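Majumder Community Center Opens Registration for Glassware Sorting Day

02/02/2019 – The Majumder Community Center has opened registration for its annual household glassware day, which will be held in May in the ground floor workroom on Brurumska Street. Residents may bring jars, tumblers and other small glass items to be sorted, matched with lids and packed for reuse. Last year's event took in 993 pieces, the highest number recorded by the center.

The program is led by Glykeria Sfakianakis, head of household services, with Rizwan Dewan responsible for packing and storage. Preparations are under way at the work tables, where lidded jars are handled first.

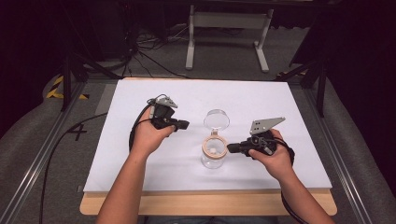
A clear glass jar with its lid raised, on a white board at the work table.

Under the revised intake rules, each jar must arrive with its own lid. Jars and lids that do not match will be set aside for the Cilta exchange shelf, where they may be collected free of charge. "A jar without a lid is seldom taken home by anyone," said Ms. Sfakianakis. "We would like households to look for the missing part before they come."

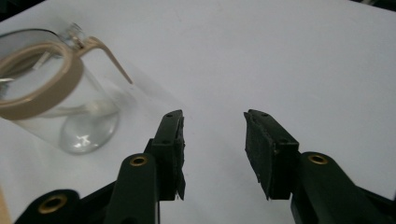

Drinking glasses will be accepted for the first time this year, following requests from residents of the Flalen district. They must be clean, free of chips and empty. The last point deserves attention, as tumblers are often used at home to hold small belongings – a pair of tan-framed eyeglasses resting partly inside a clear tumbler is a fair example – and such articles are easily packed away by mistake. Items found during sorting will be kept at the front desk for 13 days.

Each household may register for one session and bring up to two boxes. Sessions last about 4 hours, and tables are assigned on arrival. Packing paper will be supplied by the center. Mitali Mridha will receive registrations at the front desk and will confirm session times by telephone.
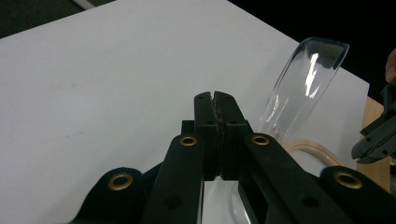

May residents bring glassware before the day of the event?
Early deliveries cannot be accepted, as the storage room remains in use for other programs until the evening before.

Pieces not claimed by the close of the final session will be transferred to the Cilta exchange shelf. Questions concerning large collections should be addressed to Mr. Dewan in advance.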